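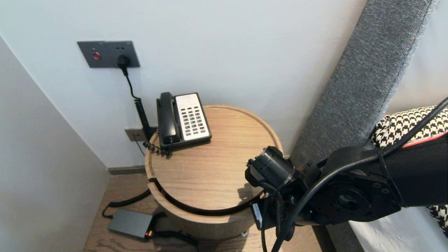
Search this site Enter keywords Go

Service Robotics in Occupied Buildings
Handout 6: Working Near Cords, Outlets and Small Furniture
Instructor: Karim Tazi

1. Purpose

This handout sets out the rules of good practice for operating a robot arm in furnished rooms such as hotel bedrooms and guest apartments. It supplements the Vonisau Safe Operation Guide, which students should have read before the Monday session. Where the two differ, the stricter rule applies.

2. Survey before power-up

2.1 The operator shall walk the room before the arm is enabled and shall record every cord within reach of the arm, including telephone cords, lamp cords and the supply cables of the robot itself.

2.2 Coiled cords require separate entry. A coiled telephone cord changes length under load and may pull its telephone off a table well after the gripper has moved away. The minimum clearance between a closed gripper and a coiled cord is 146 mm during free motion.

2.3 Power adapters left on the floor are to be treated as live. They shall not be lifted by the cable.

2.4 Wall switches and emergency call buttons are keep-out zones. The zone shall be entered in the Petia map before any motion is planned.

3. Approach to furniture

3.1 Round tables present no flat edge for alignment. The approach path shall be taught at reduced speed and checked by a second person.

3.2 Drawers are opened with the arm in force-limited mode. The limit for course work is 24 newtons. If the limit is reached, the arm stops and the operator inspects the drawer by hand.

3.3 While a drawer is open, it counts as an obstacle for all later motion. Cords hanging over the table edge must be checked again, as an open drawer can catch them.
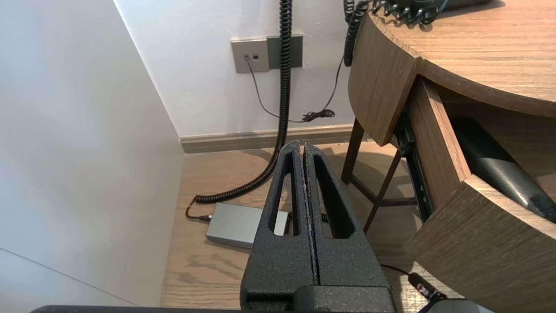 Figure 6.1. Side table with drawer open. Note the coiled cords and the gripper fingers closed.

3.4 Objects found in a drawer remain there unless the task sheet lists them. Electrical appliances are not to be gripped by the cord.

4. Stopping and reporting

Any contact with a cord, however light, is reportable. The operator shall stop the arm, leave it in position, and complete Form E in the Erraji logbook before resuming. In the course archive, nearly 158 reports concern cords, and most were filed during retreat motions. Students should plan the retreat path with the same care as the approach.

5. Assignment

Read the Surnemlow case file (record 2183) and prepare a one-page room survey for the room shown in Figure 6.1. State which items you would move by hand before work begins and which you would mark as keep-out zones. Surveys are due at the start of the next laboratory period.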